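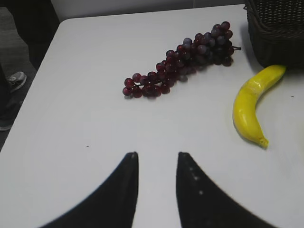

Artificial red grapes on a white tabletop.

Kendham Market Prices

Weekly retail prices for fresh fruit at the open-air markets in Kendham and Dranlow. One row is one item at one stall on one market day.

What is in it

The prices are in prices.csv. Stall details are in stalls.csv, and the two files join on stall_id. There are 55 stalls across both towns and 12 kinds of fruit. Cooked, dried and canned goods were left out. Berries sold by the pint are included, but they have no price per pound, so price_lb is blank for them.

Columns in prices.csv

week – week number, starting at 1 in January
town – kendham or dranlow
stall_id – matches stalls.csv
item – lowercase, singular (grape, pear, plum)
variety – as written on the stall's sign, blank if there was none
price – as posted, in dollars
unit – lb, each, pint or bag
price_lb – worked out from price and unit where possible

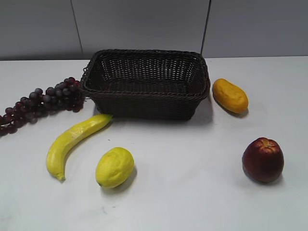 Dark woven basket with artificial fruit.

How it was collected

Prices were copied from signs on Monday mornings between 8 and 10. If a stall changed its sign later in the day, the change is not recorded. Items without a posted price were skipped. Signs offering a deal, such as two bags for the price of one, were entered at the single-item price.

Known problems

Bag sizes vary between stalls, and the weight was not always printed. Where it was missing, price_lb is blank.

Dranlow has no rows for weeks 8 and 12. The market was closed both times.

Variety names are not cleaned up. "Red seedless" and "seedless red" both appear and probably mean the same thing. Seeded and seedless grapes should be kept apart in any comparison – the price gap is large in late summer.

Related files

The Zilten folder holds an earlier survey with different units. Do not merge it with prices.csv without converting first. The script convert_units.py handles pounds and pints but not bags.

License and contact

Free to use and share with credit to the Beyene Price Project. Report errors through the issue tracker and include the week and stall_id.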